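3.2 Where people put the bed, and what they say about it

I should say up front that I did not plan to write a section on beds. My plan was to study how renters in Trestach talk about noise, and the bed questions were tacked on at the end of the survey by Fung-ping Ng, who had a hunch. Her hunch ate the paper. Of the 3,011 people who opened the survey, 656 finished the sleep part, and those 656 wrote far more in the free-text box under "Why is your bed where it is?" than they wrote anywhere else. I read all of it, some of it twice, mostly on the train to Bredness.

The first thing that struck me was how few people felt they had picked the spot. "It came that way" was the phrase I saw most, and I saw it from people who had been in the same room for years! Jhosep Cáceres, who coded the answers with me, started out with a category called "no choice" and had to split it, as it was swallowing everything. We ended up keeping apart the answers that blamed the room (a radiator, a window that won't shut, one outlet) from the ones that blamed an earlier tenant or a landlord. The two groups sleep differently, or at least they say they do, and I come back to that in section 4.

Corners deserve their own paragraph. People who sleep in a corner like it, on the whole, and they like it for reasons that have little to do with space. They wrote about having a wall to lean on while reading, about pillows that stay put, about feeling tucked in. A smaller set hated it, nearly always couples, and the complaint was the same each time – somebody has to climb over somebody. I have been that somebody, so I tried to be careful with these answers and had Yolanda Castaño recheck my coding of them. She changed eight.

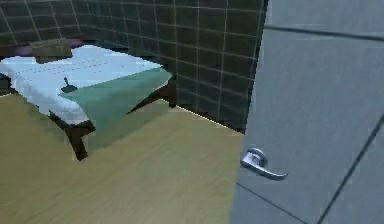

Figure 4. Bed in a corner, with the door partly open (rendered room).

Doors came up more than I expected, too. We never asked about doors. Still, respondents kept telling us whether they could see one from the pillow, and a good number had turned the whole bed around to fix it. Orlando Ccori thinks this is old advice passed down in families, and he may be right, though only a handful of people mentioned a parent or grandparent. My own reading is duller. In shared apartments the door is where the hallway light and the roommates come from, and you want some warning.

I ran follow-up calls in November with people who had moved the bed at least once since they moved in. The calls were supposed to be short and they were not. One woman from the Isah blocks had tried every wall and gone back to the first one, and she could tell me what was wrong with each. A man on the next street over slept with his feet toward the window all summer and switched back when the heat came on. Neither of them had thought of this as a habit until I asked.

A word on limits. Our 300 paper forms went out through the Bistex housing office, so they lean toward older tenants, and the paper version had a smaller box for the bed question. The answers are shorter for that reason and I have not tried to correct for it. Wálter Ñahui has suggested weighting by word count, which I tried and did not trust. The noise results, which were the point of all this, follow in 3.3.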